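Ineck 数据组简报|拆装台这一期赶着发,格式乱的地方大家包涵

2月8日 星期六

先说数字。台式机拆装这条线,目标300条示范,到昨晚收盘合格入库101条。比计划慢。慢在哪里后面讲。Dasby 那边的训练要等第一批齐了才肯开跑,所以这两周人手先往采集上靠,标注往后放一放。

任务表没变,还是老四样:硬盘、内存、处理器、托盘归位。每条示范一个动作,一个人遥操作,从手臂离开待机位开始录,松爪退开以后再停。有人喜欢一口气连做两件再切,别这样,切点很难对齐,Barrera 的脚本会把后一段整个丢掉。已经丢过12条了,心疼。

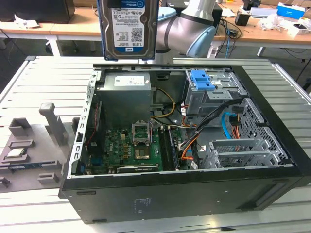

硬盘这一项最缺样本。抓取本身不难,难的是姿态要变化,大家手一熟就每次都从同一个角度下去,录四十遍等于录一遍。请刻意换。像现在这样把那块 1.0TB 的 WD Blue 竖着悬在机箱上方,标签完整露出来,是一种起点;斜着进、偏左偏右进、停得高一点再进,也都要。机箱里线多,黄黑的电源线、橙红的线都在路上,不要为了画面好看先把线拨开,模型以后碰到的就是这种乱法。线被碰到了也照录,只要没扯脱,备注里写“碰线”两个字就行。

顺便说备注。备注栏不是留言板。上周看到有“手感不错”“饿了”,还有一条写了半首诗。请只写四类:碰线、滑脱、重抓、中断。其它情况先空着,周会上提。

失败的也要!再说一遍,失败的也要。滑了、卡了、放歪了,都留着,标成失败即可,不要当场删。Grastska 那批数据就是太干净,训出来的策略一遇到卡住就原地抖,抖到超时。我们不想再来一次。另外失败之后自己救回来的那种最值钱,看到就别停录,继续做完,标“重抓”。

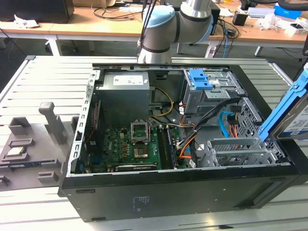

支架的问题,吵了两周,定了:带支架的硬盘单独算一个子任务,编号后面加 b。抓的位置不一样,受力也不一样,混在一起训不出东西。亮蓝色的塑料支架和裸盘在画面里差别很大,标注的同事一眼就能分,长导轨那一侧朝哪边也请一并标上,朝左下、朝右下分开写。下面的托架空着才算起始状态合格,里面有东西就先清掉再录。还有人问机箱要不要换朝向,要的,每做完一组转一点点,转多少不规定,但是别转到手臂够不着(已经有人试过了)。

光线也是。上午窗边亮得厉害,下午又暗,这个不用管,不要拉帘子也不要补灯,让它变。唯一要管的是曝光锁定,开录前确认相机没有在自动调。忘了锁的那几条我先放在待定文件夹,等 Nour Twal 看过再说要不要。

腕部相机和固定相机的时间戳对齐,这周修好了。之前差的那一小截就是因为两路各记各的时钟,现在统一走主机。旧数据不用重录,脚本会补偿,只是补偿过的文件名尾巴上多一个 r,看到不要以为是重复文件删了。删之前先问!!

腕部视角还有一件事, 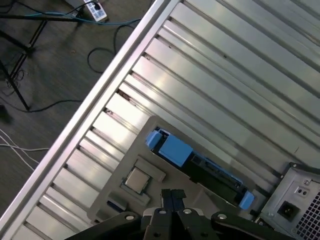
就是镜头擦拭。每个班次开始前擦一次,用柜子里那包无尘布,不要用袖子。擦完随便动一下手臂,录五秒空片,传到校准目录。空片没有的班次,整班数据都会被打回来,规则写在那儿了,系统自动判的,找我求情也没用。

排班:早班两个人,晚班两个人,中间一小时留给拷盘。拷盘的时候请勿开录,磁盘写满过一回,丢的那段到现在也没找回来。每人每班上限40条,多了手会飘,录出来的轨迹一看就知道累了。想多做的可以去帮标注,那边缺人缺得历害。

新来的两位先跟班看一天,第二天做托盘归位,别一上来就碰处理器。

处理器这项单讲。这是四样里废片率最高的,下爪太快,要么顶到边,要么夹起来是斜的。要求就三句:接近放慢,对准停一下,再合爪。停的那一下请真的停,后处理靠速度降到底来切阶段,你不停它就切不出来。放回去同理,先松一点点,确认坐进槽里,再完全打开。

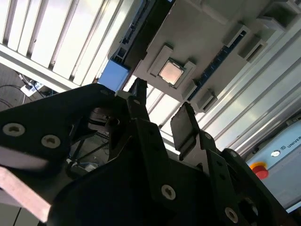
图片:Ineck 数据组/腕部相机

评审口径也改了一点。以前两个人看,一个说合格就过,现在要两个都点头才入库,意见不一的送第三个人。会慢一些,但是返工少。几乎300条的积压里面有不少其实就是当初放得太松,训完一轮才回头挑,挑得人眼睛都花了。评审的时候请开双画面,只看固定机位容易漏掉夹爪附近的小滑动。

关于语言指令。每条示范现在要配一句话,说清楚拿什么、放到哪。不要全抄模板,“把内存放回托盘”“内存条拿起来搁托盘上”都行,自己怎么说就怎么写,口语最好。错别字不用改,真人就是会打错。英文指令由 Dasby 的同事统一补,我们不管。

11月那批旧采集有人问还能不能用。能,但只做预训练,不进评测集。那时候夹爪手指还是老款的,混进评测数字会不准。目录已经改名,前面加了 old,别再往里面放新东西了。

待办,谁有空谁认领:
支架子任务的标注说明补一页,配例子
备注栏改成下拉选单,免得再收到诗
校准目录清理,超过一个月的空片归档
托盘归位的评分表,还差放歪算几分没定
第二块备份盘,催一下采购

下周争取把硬盘两个子任务先补齐,处理器能录多少录多少。问题直接在群里喊,标题写“拆装台”,不然我会漏看。评审想报名的找 Nour Twal,名额还有两个,周一中午前截止。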